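How to Set Up a Water and Charging Nook in a Built-In Cubby

Posted in March by the Plorkico home desk

I love a cubby. Every house or office I have ever worked on has one somewhere, usually beside the kitchen or at the end of a hallway, and it nearly always fills up with junk mail and one lonely umbrella. My favorite thing to do with one is turn it into a grab-and-go nook: bottled water on the shelf, outlets on the back wall, phones charging off to one side. It takes an afternoon, and people start using it the same day!

Start by emptying the whole thing and wiping it down. Get into the seam where the shelf meets the back wall, where the crumbs live (an old toothbrush is great for this). Let it dry completely before you bring in anything electrical. If the walls are scuffed, this is the moment to touch them up. I'm partial to soft taupes and beiges in a small space, and the color we used at the Hutar office, a greige called Holzer, hides fingerprints beautifully.

Next comes the power. You want the outlets on the back wall and well above the shelf, so a tipped bottle or a leaky cap can't send water into them. Mount your strip high enough that you can still reach over the bottles to plug something in. Hold it up and mark the screw holes with a pencil, then check your marks before drilling. I've had a strip end up on a slant more than once, and it works the same, but if slanted things bug you, get out the level. Use the mounting holes that came with the strip, please, and no sticky tape. If you'd like it wired in permanently, call an electrician for that part.

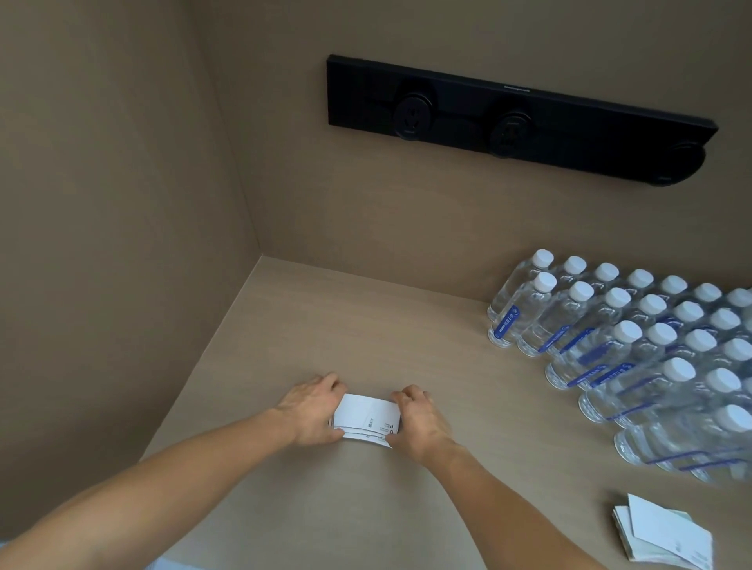

Now for the fun part, stocking up! Take the bottles out of the shrink wrap first. I know it's tempting to slide the whole case in and call it done, but then somebody tears a hole in the plastic, pulls out two bottles, and the rest flop over. Stand them up one at a time instead, starting at the back and working toward you, with each row snug against the last. Packed tight, they hold each other up. Go with one size and one brand if you can, because the matching caps and labels make even the cheapest water look so neat.

Keep all the bottles to one side. Leave the other side of the shelf open for phones, a small tray, or whatever needs charging that day. I like a clear stretch at least as wide as a dinner plate.

A few things I've learned from doing these:

Measure the height of your bottles before you decide where the strip goes. Tall sport bottles will block low outlets.

Check how much your shelf can carry. Water is heavy! A case of half-liter bottles weighs more than you'd think, and up to 200 bottles a week went through the nook we did at Zurkoleo, so we kept the spare cases on the floor of the supply closet and only topped up the shelf.

Chargers only on the strip. Kettles, space heaters and coffee makers belong on their own wall outlet.

When you restock, pull the older bottles forward and put the new ones behind them. I do mine in the morning while the coffee brews, and it's done before my cup is full.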